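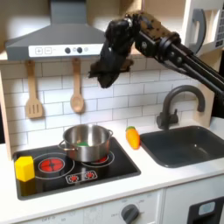

Serviced Office Pricing and Occupancy in the Makumine District
Project report, Real Estate Practice module
Group members: Kylie Waaka, Severyn Chornovol, Arsen Lytvynenko
Supervisor: Petro Maksymiv
Submitted Mon 18 October

1. Purpose

The project compares the advertised price of small serviced offices with the amount a tenant is billed in the first year. Two operators were studied, Finard and Mac Giolla. Both let furnished rooms on monthly terms in the Makumine district and both publish a starting price per desk. The question came from the module handout, which asked whether a starting price is a usable basis for comparing buildings.

2. Method

Quotes were requested from each operator for a room of two desks and a room of eight desks. The same written request was sent to both, with a January start and a 10-month term. Each quote was entered in a spreadsheet under five headings: rent, service charge, internet, meeting room use and deposit. Items that did not fit a heading were recorded separately and are listed in the appendix.

Tenants were then asked to complete a short questionnaire. It was handed out at reception in both buildings, and the front desk collected the completed forms. The target was 100 forms. The target was not met at Mac Giolla, where many rooms are let to firms whose staff come in only part of the week. Results from that building are given as comments and are not tabulated.

Zakhar Sirko of the letting agency Naditz checked our reading of the license agreements. Two clauses had been misread in the first draft, both on notice periods, and the text below uses the corrected version.

3. Findings

3.1 Price structure

Finard quotes a single monthly figure that covers rent, service charge and a basic internet line. Meeting rooms are billed by the hour. Mac Giolla quotes rent alone, then adds the service charge and internet as separate lines. Its advertised desk price is lower, but the totals for the two-desk room were close once all lines were added. For the eight-desk room Mac Giolla stayed cheaper, mainly through a lower service charge per desk.

3.2 Deposit and exit costs

Both operators hold a deposit of two months. Finard deducts a fixed redecoration fee on exit. Mac Giolla charges for repairs after an inspection, so the cost cannot be known in advance. We left exit costs out of the totals for this reason – a reader comparing short terms should add them back.

3.3 Tenant comments

The most frequent complaint in both buildings was meeting room availability on weekday mornings. Noise came second at Finard, where partitions on the upper floor stop short of the ceiling. Parking was raised only at Mac Giolla. Few tenants mentioned price without being prompted.

4. Limitations

Quotes were collected once and may change with the season. No discount was negotiated, although Naditz advised that one is normally available on longer terms. The questionnaire did not ask how long the tenant had been in the building, and it should have. Virtual office packages were excluded.

5. Further work

A repeat of the quote request with a longer term would show how far the rent line moves. The spreadsheet has been left in the module folder with the formulas unlocked. Severyn Chornovol holds the paper forms until grading is complete.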